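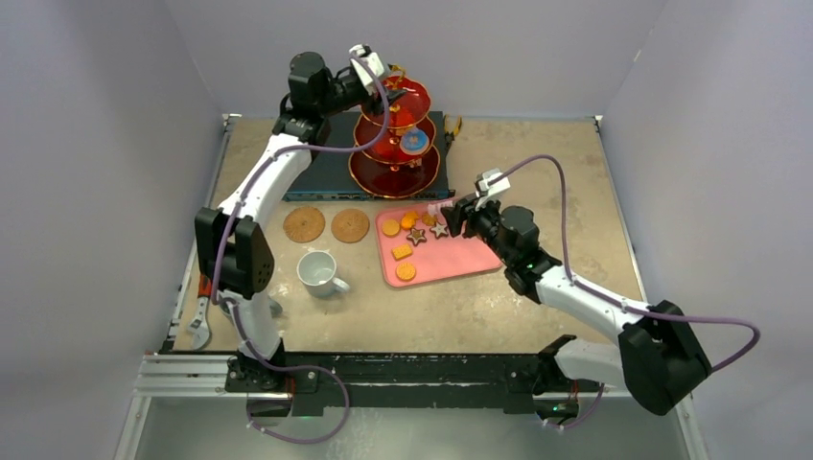
Halulby three-tier serving stand and pink tray – review

I have wanted a tiered stand for years and kept talking myself out of it, mostly because the ones I liked were either very expensive or looked like they belonged in a hotel lobby. Then in April I ordered the Halulby stand with the red plates, and threw in the big pink Lotov tray while I was at it. I've had both out most weekends and I love them!

The stand first. The plates are a deep, glossy red with scalloped gold rims, and the handle on top is a proper ornate gold thing that makes even store-bought cookies look like an occasion. The bottom plate is the widest, so that's where the heavy stuff goes (brownies, scones, anything with frosting that might slide), and the little plate on top is just right for chocolates or a few strawberries. I put it together at the kitchen counter in 20 minutes, and a good part of that was me turning the middle plate around until I was happy with it. Tighten the center rod by hand, load it, then give it another half turn. Mine wobbled a bit until I did that.

I had the Bezerra stand before this one, a plain white two-tier, and it was fine, but I only ever brought it out for birthdays. The Halulby gets used for regular coffee with the neighbors. The handle is comfortable enough to carry it loaded from the kitchen to the porch, though I go slowly and keep the other hand under the bottom plate.

Now the tray. It's plastic, a cheerful salmon pink with a raised rim and rounded corners, and it's BIG. I use it as a landing spot when I'm filling the stand – everything gets laid out on it first, then moved up plate by plate, and the crumbs stay on the tray. After that it carries the cups.
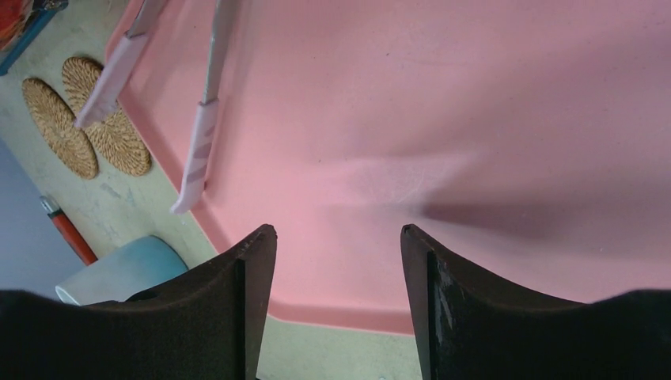
Does the tray scratch easily?

It picks up fine, thin marks with use, mostly visible when light hits the shiny part of the base. A soft sponge keeps new ones to a minimum, and with food on it I never notice them.

A couple of small gripes. The instructions for the stand are one tiny drawing, and I'd have liked a spare washer in the box. I hand wash the plates too, to be kind to the gold. The tray is too wide for my cabinet, so it lives on its side next to the fridge.

I paid more for the stand than the tray, and I'd buy either one again. I'm already eyeing the Molard cake dome for the winter.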